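Skip to content
Home Shop Log Parts Bin Links

Search this diary... Go

17/12/2019

The arm picked up the ball! Well, the simulated arm did, in the simulated room, but I'm counting it and I had a second cup of coffee on the strength of it. The real one is still in pieces on the bench in the garage, with the shoulder bracket waiting for longer bolts (I ordered the wrong ones from Skokau, my fault, I read the chart sideways). It's too cold out there to hold a wrench for long anyway, so all this week I've been building the same thing on the computer in the spare room and letting it make its mistakes there.

I call the whole project Bistis, arm and software and all, after a name I scribbled on the first box of parts. The room it lives in took me one evening. Brick walls, a wooden table, a bin, one ball. I'd like to say I planned it carefully but I just kept adding what I needed until the gripper had something to do. 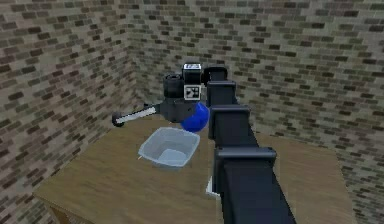
Bistis with the blue ball up by the bin. I yelled.

Before I went to bed last night I set up a batch of 2,668 tries and let the machine chew on it. I came down this morning in my socks to look. It called 2,298 of them good, and when I started this in the fall I would have been thrilled with 34! The joint limits were what had been killing me. I had the elbow set 20 degrees too tight, so every time the arm wanted to reach across the table it would stop short and sit there shaking like a wet dog. Changed one number, ran it again, smooth as anything. I still don't know where I got the old number from. There's a page in my notebook with it circled twice, so I must have been pretty sure of myself.

The other thing I did was make the bin part of the collision check. For days the fingers had been going straight through the side of it, which looks very funny and teaches you nothing about the real bin I have out in the garage.

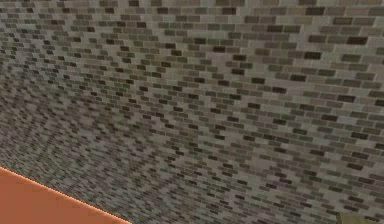 Cameras are my next job, and I have a lot to learn there. I bought a little Hernetti board to run the real one, and Ko is the name of the script that is supposed to find the ball in whatever the camera sends back. Right now Ko is a bit of a dope. It does fine up close on a plain background and then gets jumpy when there's a lot going on behind. So a long slanting look down the wall is a good mean test for it, with the far bricks squeezed so small that they turn into ripples. I want to try blurring the picture a little before Ko sees it, and if that doesn't help I'll paint the walls one flat color and come back to brick later. The orange surface in the corner gives it no trouble at all, being all one color, so at least I know which kind of thing it likes.

Still to do before the holidays: swap the bolts when they come, print the second finger again (the first print warped at the tip), and find out why the wrist motor hums when it's standing still. I also need to clear enough bench to clamp the base down, and that means finally dealing with the lawnmower carburetor.

I'm going to leave another batch going tonight with the ball starting in a different spot each time.

Filed under: robot arm, simulation, garage projects
Older entry | Newer entry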